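Good practice in logging simulated runs
Project report, Lev Ivanyshyn

Our group wrote rules for labelling simulated grasping runs in the Brinthorpe set. It has 947 runs, and we began in August with no agreed wording for a failure.

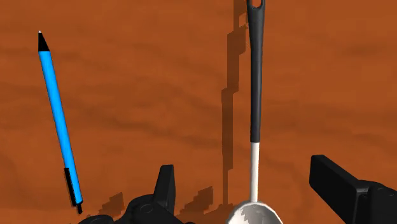
Who decides whether a run counts as failed?
The first labeller decides, and a second labeller checks the call without seeing the first label. If they differ, the run is marked "disputed" and stays in the set.

Rule 6 caused the most arguments.

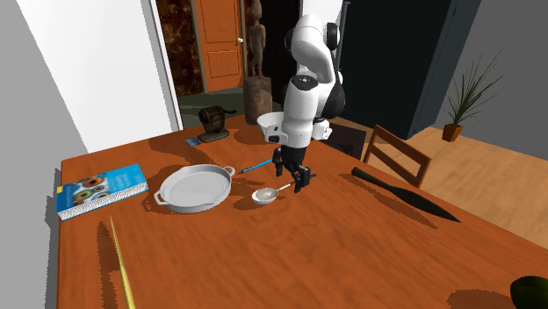

Object names have to come from a fixed list, which we adapted from the Vaněk notes. Before that, one labeller wrote "spoon" and another wrote "scoop". With a ladle, a pan and a pen on the same table, a loose name can point to the wrong item. The list still needs an entry for long flat utensils like the black one.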